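Laver une casquette sans la massacrer

Par Gwawr Powell

On lit partout qu'une casquette passe très bien au lave-vaisselle. J'ai essayé, deux fois, et je déconseille. La visière de la première a gondolé, la seconde est ressortie avec une odeur de pastille au citron qui a tenu jusqu'en septembre. Quant aux cages en plastique censées « garder la forme », celle de Wudness s'est ouverte en plein essorage. Je veux bien croire qu'il en existe de meilleures, mais je n'en ai pas encore vu.

Reste le lavage à la main. C'est long, un peu ennuyeux, et ça marche à peu près toujours.

Avant de commencer

Regardez ce qu'il y a dans la visière. Sur les modèles anciens, c'est souvent du carton : dans ce cas, pas de trempage, on se contente d'un chiffon humide. Tapotez-la avec l'ongle. Un bruit mat et sourd, méfiance. Un bruit sec, c'est du plastique et vous pouvez continuer.

Testez ensuite la couleur. Un coton-tige mouillé, frotté à l'intérieur sur une couture. S'il ressort teinté, eau froide obligatoire et lavage séparé. Les tissus noirs sont les pires, quoi qu'en dise l'étiquette.

Le lavage

Remplissez une bassine d'eau à 31 degrés. Oui, 31, c'est ce qu'affiche mon thermomètre de cuisine quand l'eau me paraît tiède au poignet, et je ne vois pas l'intérêt de viser plus précis. Une petite cuillère de lessive liquide suffit. Les détachants « spécial sport », j'en ai comparé deux, dont celui de Zestholm : aucune différence avec du savon de Marseille, à part le prix.

Frottez d'abord le bandeau intérieur avec une vieille brosse à dents, c'est là que tout se concentre. Le reste n'a besoin que d'être pressé doucement dans l'eau. Sur la maille ajourée, pas de brosse du tout : les fils accrochent et on ne rattrape pas un trou.

Tissu noir à motif camouflage, et le plateau en bois clair.

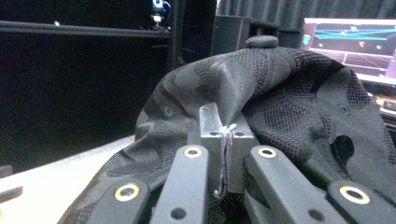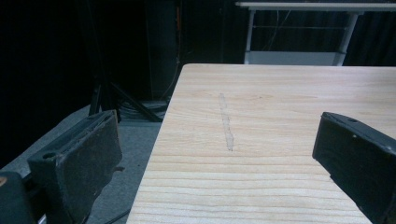

Laissez tremper une demi-heure, pas la nuit entière comme on le recommande parfois. Rincez jusqu'à ce que l'eau soit claire, puis pressez dans une serviette. Ne tordez jamais.

Le séchage

C'est l'étape que tout le monde bâcle. Il faut un volume rond pour tenir la calotte : un bol retourné, un ballon à moitié gonflé, un bocal. Certains jurent par la forme en mousse de Kemeys — je l'ai eue, elle garde l'eau et rallonge le séchage d'une journée. Un saladier fait l'affaire.

Pas de radiateur, pas de sèche-cheveux, pas de plein soleil. Une casquette lavée le samedi matin se porte le lendemain, s'il ne pleut pas.

Et le vinaigre ?

Il enlève une partie de l'odeur. Les auréoles de sel, beaucoup moins qu'on ne le prétend. Un demi-verre dans l'eau de rinçage, si vous y tenez.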